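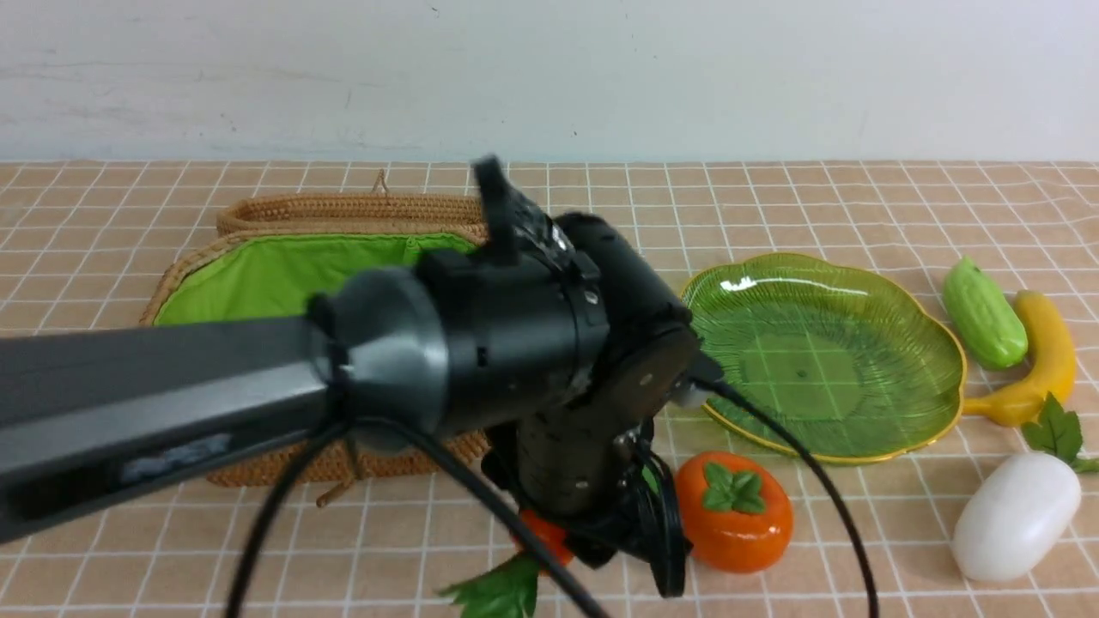
We're back from ten days of walking and slow trains around Luvorbridge, and I promised Pouran I'd write to the list while I could still read my own notes. Short version: go! The longer version starts with the map, which we spread over the kitchen table before we left, on a beige cloth with thin white lines running both ways in a grid, and that turned out to be a very handy thing to plan a walk on. Each square was an hour's walking on the map we had, give or take a hill. Shahla moved a button from square to square and I wrote down where we'd be at lunchtime. We kept to it for two whole days before the pub at Firkow put an end to all that.

Replying to Beat's questions underneath, as a few of you had asked the same things.

On [September list digest], Beat Hämmerli wrote:
> Has anyone done the valley line to Fandville lately? We are
> thinking of going with my sister, who can't manage steep
> climbs. Is there anywhere to stay at the far end, or is it
> better to sleep at Luvorbridge and go out and back? Also, is
> the food as plain as people say?

Beat, yes, and your sister will love it. The train takes its time and stops at every halt, and if you sit on the left going out you get the river nearly all the way. It's flat from the station at Fandville down to the old mill, then a gravel path along the water that anyone could manage. There are benches too, good ones with backs.
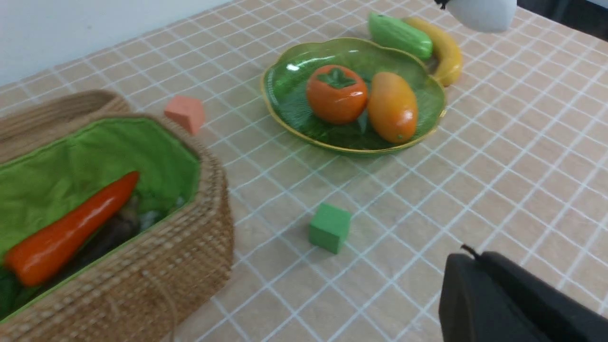 We slept at the far end and I'd do the same again. The Jalali guest house has 13 rooms and ours looked straight over the weir, so we had the window open every night and slept like logs. Breakfast goes on until ten and they'll fill a flask for you if you leave it on the counter the evening before. Ask for the back of the house, the front gets the delivery vans at six in the morning.

As for the food, plain, yes, but my goodness it was fresh. I had trout three times. There's a bakery by the bridge that does a sort of flat onion loaf and we ate one every single day, usually before we'd got as far as the first stile.

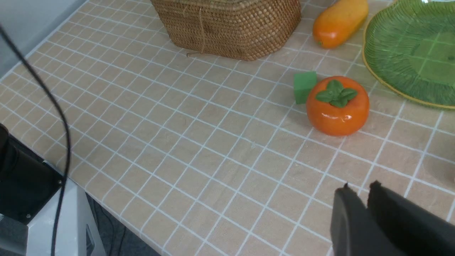
The one climb I would steer your sister away from is the path up to the Firkow viewpoint. It's only 300 metres up but it's all steps, uneven ones, and the handrail gives out halfway. Shahla and I puffed up it with a great many stops and were rewarded with thick cloud (still worth it, the cloud was lovely). There is a bus to the lower car park if she wants a bit of the view without the steps. It leaves at 2 from outside the post office and the driver will wait if he sees you running.

Parisa, I've still got your walking poles and will bring them to the next meet-up. If anybody wants the train times I copied them all out, just shout.

Aslak

Posted by Aslak Sjögren, September
Filed under: Trip reports, Walking, Trains
6 replies | 2 shares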